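Filed under: Simulation / Datasets / Open Day

We use cookies to keep you signed in and to count page visits. Accept or change settings.

# climholm-openday

Simulated two-arm household episodes recorded during the Climholm open day in May. Maintained by Zullik.

## Summary

The release holds 389 episodes run in front of visitors at the Climholm site. All of them use the same simulated house and the same robot model. Episodes were started by staff or by visitors at one of the two operator desks, and were logged with the standard Torkeleck recorder. No real hardware was used.

The house is the Haldane layout: a counter area on one side of a wood-framed lattice partition, and a room with herringbone flooring beyond it. Both grippers are open to operator control at all times. 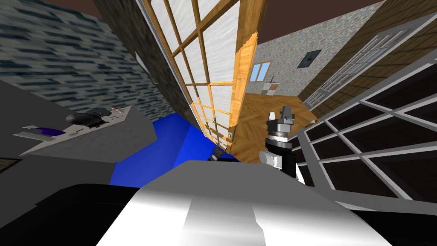 Episodes are capped at 3000 steps. An episode that hits the cap is kept and gets `end_reason: cap`. Episodes stopped from the desk get `end_reason: operator`; there were more of these than in our lab sets, mostly at changeover between visitor groups.

## Cameras

Body views look down past the chassis and are steeply tilted. Do not assume a level horizon. Gripper views look out over the palm housing, and large parts of a frame can be plain wall with no texture. Feature matching does poorly on these frames – filter them first if you are estimating pose.
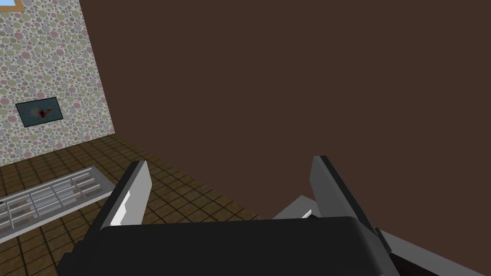
## Contents

- `episodes/` – one folder per episode, with frames and joint states
- `meta/episodes.csv` – start desk, step count, end reason, split
- `meta/layout.json` – Haldane layout with object placements
- `tools/check.py` – verifies frame counts against the CSV

The held-out split is 49 episodes, all from the afternoon session. The rest are training. Splits were made by visitor group, so consecutive runs by one operator stay together.
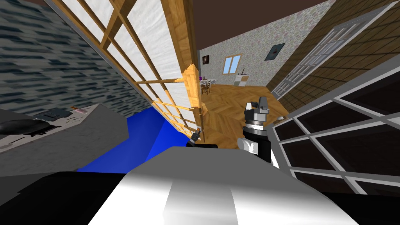
Joint states and frames share a step index. Timestamps in the CSV come from the desk machine and should only be used for ordering. The second desk was restarted over lunch and its episode numbers begin again at 748; the gap before that is expected and no folders are missing.

## Known issues

1. Object and post outlines can look jagged, and shadow boundaries on the wood are coarse. The renderer ran at the demo preset to keep the hall display responsive.
2. Small objects on the counter cover few pixels in the body views. Use the placements in `layout.json` for labels.
3. Some visitor episodes contain long idle stretches. These are not trimmed.

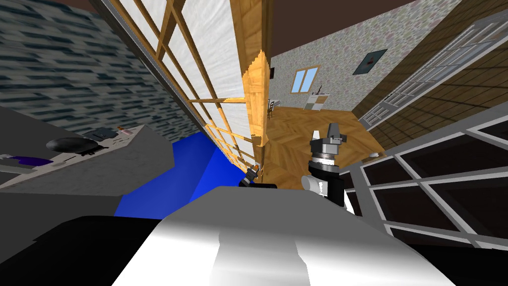 `check.py` reports idle stretches with the `--idle` flag but does not remove them. Trimming changes the step index, so rewrite both the frames and the joint states if you do it yourself.

## Use

Intended for replay, view selection and operator studies. Success labels are not included; the open day had no fixed task list and visitors chose what to attempt. Do not compare completion rates with the Zullik lab sets.

Visitor names and desk audio were not recorded. Report broken folders through the tracker, with the episode number and the output of `check.py`.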